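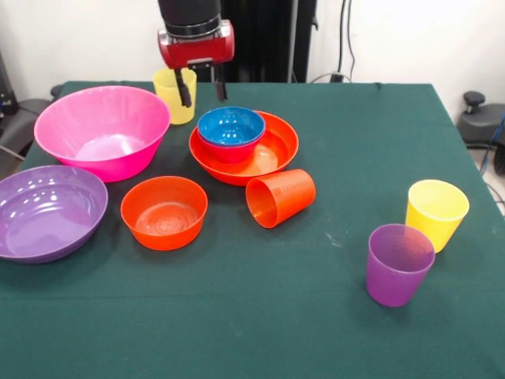 Famivholm — vaisselle en plastique de couleur
Bols, assiettes creuses et gobelets, à la pièce ou par lot
Marque : Famivholm
Distribué par Prutgate
Fiche mise à jour : août 2025

Présentation

Il existe une vaisselle qu'on sort pour la belle-famille et une autre qu'on laisse attraper par les enfants. La gamme Famivholm appartient sans complexe à la seconde catégorie. Des bols de plusieurs tailles, une assiette à bord relevé, des gobelets, le tout en plastique et dans des couleurs qu'aucun magazine de décoration ne qualifierait de « poudrées ». Rose, violet, orange, bleu, jaune : on retrouve le sien sans discuter, ou on discute quand même, mais moins longtemps.

Nous la vendons depuis 4 ans à des cantines, des centres de loisirs, des gîtes et à un nombre surprenant d'adultes vivant seuls.

Les pièces

Grand bol rose
Le plus volumineux de la série. Profond, bord large, parois inclinées. Vendu comme saladier, utilisé pour les chips. Il tient sur la table avec une certaine autorité et prend la place de deux convives si on ne le surveille pas.

Bol violet
Large et peu profond, bord évasé. Bien pour les crudités, les quartiers de pomme, les clés de voiture. La soupe y est possible, à condition de ne pas se lever avec. L'intérieur est brillant, donc les traces de doigts aussi.

Bol orange-rouge
Format moyen, parois assez droites, légers cercles concentriques au fond. Un client nous a demandé s'il s'agissait de graduations. Non. C'est le bol du petit déjeuner, il contient ce qu'on met dedans.

Bol bleu et bol rouge
Tailles voisines, ils s'empilent l'un dans l'autre. Posés sur l'assiette orange-rouge, ils forment une pile convenable qui passe de l'égouttoir au placard en un seul voyage. Évitez de les empiler mouillés, ou prévoyez un peu de patience et un pouce solide.

Assiette orange-rouge
Grand diamètre, bord relevé, à mi-chemin entre l'assiette et le plat. Les petits pois y restent, ce qui suffit à justifier son existence. Sert également de plateau de présentation aux gens qui ont renoncé aux plateaux de présentation.

Gobelets
Légèrement plus étroits vers la base. Le jaune pâle est translucide : on voit d'un coup d'œil s'il reste de l'eau, et si cette eau est bien de l'eau. Pas d'anse, pas de couvercle, pas de paille intégrée.

Conditionnement

À la pièce, dans la couleur de votre choix selon stock.
Lot « Goûter » : 4 gobelets et 4 bols moyens, couleurs mélangées.
Lot « Collectivité » : 600 pièces panachées, livrées sur palette. Merci de prévoir quelqu'un pour la réception, et un endroit autre que le couloir.

Nous ne trions pas les couleurs dans les lots. Joni Valtonen, à l'expédition, a essayé pendant 3 semaines en décembre et nous a demandé de ne plus jamais en reparler.

Entretien

Éponge douce et produit vaisselle ordinaire. Lave-vaisselle accepté dans le panier du haut. Pas de micro-ondes, pas de four, pas de plaque de cuisson, même éteinte (elle ne le reste jamais). La sauce tomate et le curcuma laissent un souvenir sur les couleurs claires ; un trempage au bicarbonate l'atténue. Sur le bol orange-rouge, la question ne se pose pas.

Le tampon à récurer raye. Nous l'écrivons à chaque mise à jour de cette fiche et nous recevons toujours autant de messages.

À quoi s'attendre

Le plastique est léger. C'est agréable dans un sac de pique-nique et moins agréable par grand vent. Sur une table nue, les bols glissent un peu et sonnent beaucoup — une nappe règle les deux problèmes. Les teintes peuvent varier légèrement d'une fabrication à l'autre, surtout les rouges et les oranges, que nos propres clients appellent indifféremment l'un ou l'autre au téléphone.

Avis

Radu Zamfir
« Pris pour le gîte. La vaisselle en grès était très jolie, il en reste 3 assiettes. Celle-ci est moins jolie et toujours complète. »

Ashley Sowerby
« Bon produit, livraison correcte. J'aurais aimé pouvoir commander uniquement du violet. On m'a répondu gentiment que oui, à la pièce. Je n'avais pas lu. »

Jouko Rautiainen
« Le grand bol rose est trop grand pour mon placard. Il vit sur le frigo. Quatre étoiles. »

Retours et remplacements

Toute pièce arrivée fendue est remplacée sur simple photo. Les pièces perdues en colonie ne sont pas considérées comme arrivées fendues. Délai de remplacement : 8 jours ouvrés.

Pour un devis de collectivité, écrire à Esko Valtonen, service professionnels, en précisant les quantités et l'adresse de livraison.

Voir aussi : Bita, couverts pour enfants — Ueda, boîtes à goûter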